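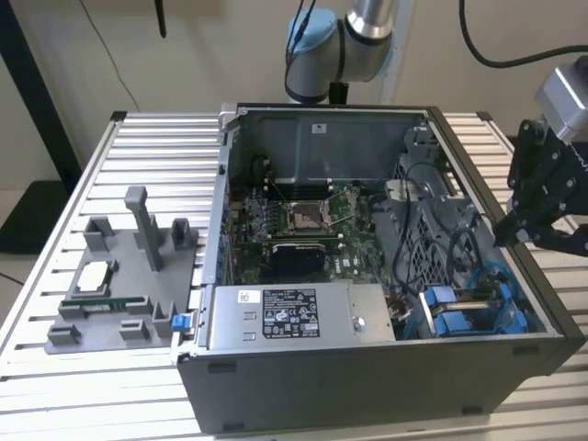 Fig. 4. Work cell with the PC tower on its side and the parts tray at the left. CPU and memory module are in their holders, socket lever is up.

16th March, by Volkan Aydoğan

4. Recording demonstrations for the Toprak assembly task

This section explains how to record one demonstration, and how to decide if it is good enough to keep. Please read section 3 (Homing and camera check) before you start. The two arms must be already homed, and the Flalus recorder must be open on the operator screen.

4.1 Prepare the cell

1. Lay the tower on the aluminum table with the open side facing up. The side panel stays off during the complete session.

2. Put the parts tray to the left of the tower, on the same table. Check that the tray does not rock. If it rocks, clean the rails under it.

3. Place the CPU in the rectangular cradle, with the heat spreader up. Place the memory module in the long slot below the cradle. Press neither of them. They should sit by their own weight.

4. Open the socket lever and lift the metal bracket. Look into the socket with a lamp. It must be empty and clean.

5. Move the cables between the drive cage and the motherboard away from the socket and from the memory slots. They may stay connected.

CAUTION: The tower must be disconnected from the wall during all recordings. Never open the power supply unit.

CAUTION: The pins in the socket bend very easily. Do not touch them with fingers, cloth or gripper. If you see a bent pin, stop the session and change the board.

4.2 Record one demonstration

1. Select the task name in Flalus. Use only the names from the list. A new spelling makes a new task, and then the episodes are divided in two folders.

2. Drive both arms to the start pose. The grippers should be open.

3. Press Record and wait 2 seconds before you move. The training script uses this quiet part to find the beginning of the motion.

4. Perform the task at a calm speed. Approach the part from above, close the gripper, lift, and only then travel toward the tower. Do not drag a part over the edge of the case.

5. When the part is in its final place, open the gripper and go back up to the start height.

6. Wait again 2 seconds and press Stop.

7. Mark the episode as Success, Recovered or Fail. Write a note if something was unusual.

Note: "Recovered" means that you made a mistake and corrected it without using your hands. Please keep these episodes, they are very useful for the learning. Do not make the mistakes on purpose, except when the session plan asks for it.

Note: A demonstration of the CPU task should not be longer than 91 seconds. If you need more time, finish the movement anyway, mark it as Fail and write "too long" in the note.

4.3 Between the demonstrations

1. Return the parts to the tray by hand, with both arms paused. The green lamp on the pause button must be lit before you reach over the table.

2. Change the position of the tower a little, as the session plan says. The allowed shift is 15 mm in each direction. With a bigger shift the far gripper can hit the drive cage.

3. Do not change the lights during a session. If the light in the room changes strongly, start a new session and give it a new number.

4. After every 15 episodes, look at the gripper fingers. Wipe them if there is dust, and repeat the camera check from section 3.

4.4 When to stop

A full set for one task has 119 episodes marked Success or Recovered. Fail episodes are stored also, but they are not included in this number. One operator does not have to record the full set alone. It is better when two operators share it, because every person has a different way to approach the part, and the model should see both.

If the recorder shows "frames dropped", the episode cannot be used. Delete it and record again. If the message comes back in the next episode, restart the recorder computer. When this also does not help, inform Bülent Kahraman before you continue.

Copy the session folder to the Totside server on the same day. Check the size of the folder on both sides before you clean the local disk.

Changed since the January version: the limit for the tower shift in 4.3, and the mark "Recovered", which was before called "Partial".

Continue with section 5, Reviewing and trimming episodes.

This site uses cookies to remember your language and your last opened section. Accept | Settings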